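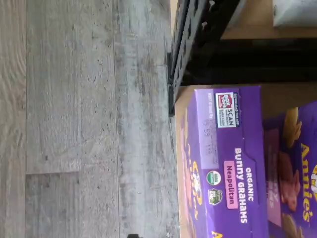
Cabin Safety and Passenger Behavior Group, Wenton

3.2 Do passengers look at the safety card?

Prior work mostly asks people what they remember afterward. Problem with that — people say they read the card when they didn't. So we watched instead. Crews on two Lametti routes logged card use from boarding until the seat belt sign went off. 590 passengers in the log, 330 of them in window or middle seats. Aisle seats were easier to see, so expect some bias there (see 3.4).

Card handling was coded on a 4 point scale, from "not touched" to "opened and read both sides". Coding rules follow Eder with one change: a card pulled out by accident along with a magazine counts as not touched. Efa Humphreys coded the full set, a second coder did the August flights only. Disagreements were setled by talking them over. Two were left open and dropped.

Brace position recall was low in both groups. Frequent flyers did worse on exit row questions than first timers, same direction as the Putness pilot. Frequent flyers also boarded later, had less time in seat. We can't separate the two here.

Figure 2. Shelving unit with packaged snacks, white robotic arm at right.
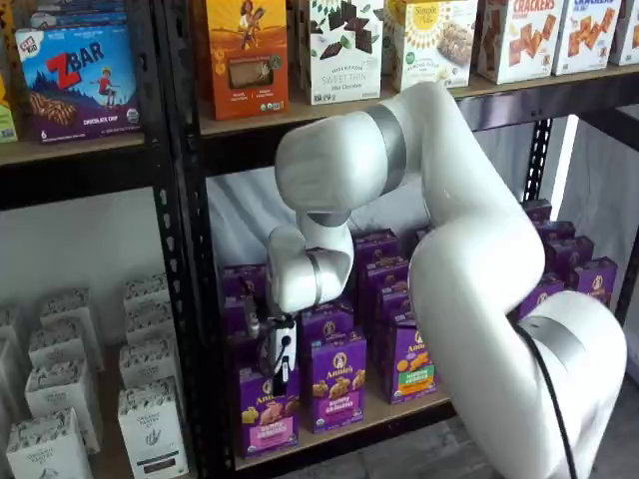
3.3 Spoken briefing versus video

Same log, same coding. Video flights had more heads up in the first minute, then a drop. Spoken briefing was flatter. Seat pitch not controled for.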